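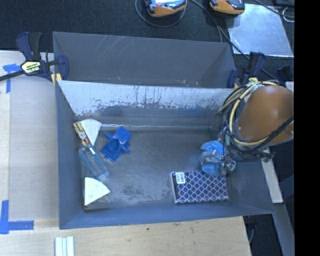 ## 料箱抓取课题组访谈:先把箱子固定住

Cloltgate 机器人社的料箱抓取课题从去年秋季学期做起,目标是让单臂从敞口料箱里逐件取出形状混杂的物品。课题在社内叫 Mimano,名称沿用自最早的控制程序。访谈于2020年7月6日进行,受访者是课题负责人,自动化专业三年级学生,应本人要求不具名。

谈到进度,负责人先说的是机械部分。“上学期一半的时间花在料箱上。夹爪碰到箱壁,箱子就会平移,相机标定随之失效,后面的数据全部作废。”现在箱沿用杆式夹具压住,台面上贴有蓝色胶带。每次开机之前,组员先核对箱体位置,再运行标定程序,两步的结果都写进记录表。

箱壁是倾斜的,这一点对规划影响较大。负责人说:“物体靠近箱壁时,夹爪垂直下探,外侧手指会先碰到斜面。我们在规划器里把四面箱壁各向内偏移了一段距离,落在偏移区以内的抓取点要换角度,换不出可行角度就放弃,先抓别的。”放弃的次数单独统计,不计入失败。

### 物品的选择

测试物品按几何特征和表面特征挑选。目前常用的一组包括两个白色楔形块、一只透明瓶子、一个带孔的亮蓝色塑料件,以及一个印着蓝白格纹的扁平小包。

“楔形块的问题是夹持面不平行。两指夹在斜面上,力一大就往外挤。透明瓶子的问题在深度图,瓶身中段经常是空洞,只剩瓶盖一端有点云。”对瓶子,他们现在的做法是用彩色图分割出轮廓,再用箱底高度估算瓶身高度。这个方法在瓶子平躺时可用,瓶子斜搭在其他物体上时误差偏大,还没有解决。

扁平包装是这一组里最难的。它贴着箱底,高度与深度噪声处于同一量级,表面图案又密,早期的分割模型会把一个包拆成许多小块。五月份重新标注训练集以后,过分割明显减少,但夹爪能不能从边缘插进去是另一个问题。负责人的说法是:“识别出来了,手指下不去,结果还是零分。”

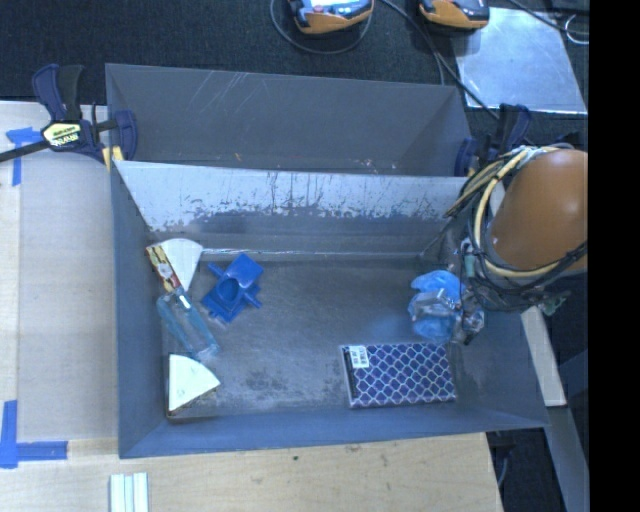
图源:Cloltgate 机器人社 Mimano 课题组

### 数字怎么算

课题组本学期共记录有效抓取1114次,其中成功893次。成功的定义是物体离开箱底、越过箱沿并放入指定区域,中途掉落算失败,夹起两件也算失败。

“后一条有争议。有组员认为夹起两件说明夹持力没有问题,应该另列一类。我们最后按 Forsberg 杯的规则执行,规则怎么写就怎么记,否则校内数据和比赛成绩没法对照。”Forsberg 杯是他们准备参加的校际料箱抓取赛,每队在规定时间内完成100次抓取,物品清单赛前公布一部分,其余到现场才拿到。

问及失败的分布,负责人没有给出完整的分类,只说感知错误和夹持滑脱占了多数,其次是线缆。臂上的黑色和黄色线束绕在外壳外侧,手腕转到极限角度时受拉。“我们给腕关节加了软限位,代价是有些抓取姿态用不了。重新走线要拆外壳,打算放在暑假做。”

### 软件与分工

控制程序分感知、规划、执行三个进程,之间用消息队列通信。规划进程是从 Donell 开源库改来的,保留了碰撞检测部分,抓取评分由组员重写。评分函数有三项输入:接触面法向夹角、抓取点到箱壁的距离、邻近物体的遮挡比例。权重目前手工调整。

“有人建议直接用学习的方法给抓取打分。我们试过,样本太少,在楔形块上过拟合,换一个摆放角度分数就不可信。手工权重至少出了错能查到是哪一项。”

组内分成2个小组,一组负责感知和标注,另一组负责规划和现场运行。每次实验至少两人在场,一人操作,一人手放在急停按钮旁边。新成员先做一个月标注,再学标定,通过标定考核之后才能单独启动机械臂。负责人承认这个顺序劝退过一些人,但没有调整的计划。

### 接下来的安排

暑假期间的工作按优先级排列如下:

1. 重新走线,取消或放宽腕部软限位。
2. 为扁平物体增加推移动作,先把包装推到箱壁一侧,借斜面抬起一边再夹取。
3. 补采透明物体在倾斜状态下的数据。
4. 整理标定流程文档,交给下一届成员。

第二项已经写出原型,只在仿真里运行过。“仿真里的摩擦系数是我们自己填的,实物上什么结果要等测完再说。”访谈结束时,负责人补充说,测试记录表会在赛后连同标注数据一并公开,原始深度图由于体积较大,需要的学校可以来信索取。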